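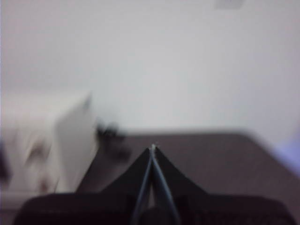
NOTEBOOK / DYE BENCH

Notebook > Dye bench > Madder > January

Entries Recipes Swatches Water log Search

January, started writing at 7:40 in the morning with the second pot already warming

OK, so the madder. I promised Asif Virk I'd stop dyeing by mood and write things down, and I'm writing things down. The question for this week is why the last batch of wool came out a sort of tired brick color when the autumn one was the best red I've ever had off this bench. Same roots (the Kahsay ones, same sack, I checked the tag twice), same mordant, same me. So either the water changed or I got the heat wrong, and I have a strong feeling I know which.

Starting numbers. Dry yarn 400 grams, all of it the Javora two-ply, scoured last night and left in the bucket to soak. Ground madder 300 grams. That's a bit stingy compared with autumn, when I just tipped until it looked right, and yes Asif, I know.

Mordant was alum, done in one go for both lots so I can't blame that later. I let the yarn cool in the bath overnight and didn't rinse hard, just squeezed it out and gave it one dip in clean water. It feels slightly sticky, same as always. If it ever doesn't feel sticky I'm going to worry.

Split the yarn into two equal lots. Lot A gets tap water. Lot B gets rain water from the barrel, strained through an old pillowcase, with a pinch of chalk stirred in. Ubaldo Bassi swears by the chalk. He says madder wants hard water and sulks without it, and he's been doing this a lot longer than I have, so rain water plus chalk is me trying to build hard water from scratch where I at least know what went in. Our tap water is supposed to be hard too, but they had the main dug up in the street before the holidays and it has tasted different since. Not a scientific statement! I should get a test strip kit.

9:15. Both pots in, madder tied up in cotton bags this time. Last time I threw it in loose and spent an entire evening shaking crumbs out of the skeins, and I'm still finding them in the sink. The bags slow it down, so I gave the roots a long warm steep first. Pot B went orange almost right away, pot A was slower and a bit browner. Trying not to read anything into that.

Heat: holding both at hand-hot to start and then creeping up. The rule I was taught is never let madder get near a simmer or the browns come out and flatten everything. The Zorkel hot plate is fine at this, dull and steady. The Trisell one is a menace. The dial does nothing, nothing, nothing, and then you look away for the length of a phone call and there's steam. I'm now pretty sure the brick batch was on the Trisell. I didn't write it down, of course, but I remember moving the big pot over to make room for the onion skins.

10:50. Swapped the pots between plates at the halfway point so neither lot gets the Trisell the whole way through. Yes, this muddies things. The other choice was sitting next to it with a thermometer for two hours, and I ended up more or less doing that anyway.

12:30. Heat off on both. Pulled a few inches of yarn from each, rinsed, blotted. Wet color, so take it with a grain of salt:

A – rusty red, leaning orange, decent.
B – deeper, more of a true red, slightly pink where the tie was tight.

I like B a lot. It's not the autumn red but they're clearly related. Leaving both to cool in the pot until tonight and then hanging them unrinsed till they're dry. Ubaldo does this and claims it holds better. I've never compared, and I don't have enough yarn left to compare now – maybe next round.

Exhaust bath: there's still plenty in there. I saved 1000 milliliters out of each pot in the jars with the blue lids and labeled them properly, A and B. Thinking of putting the 400 grams of scrap fleece through what's left in B, for a peach or a salmon. Asif wants some for felting and he isn't fussy about shade.

To do:
test strips for the tap water
more cotton bags, the small one split at the seam
ask Ubaldo how much chalk he really uses (a "pinch" in his hand is not a pinch in mine)
run it again with one lot held on the Zorkel the whole time and the other let up to a simmer on purpose, to see if I get the brick back

6:20 in the evening. Skeins are up on the line over the sink. B still ahead. Small pale patch on one A skein where I tied it too tight, so looser figure eights next time.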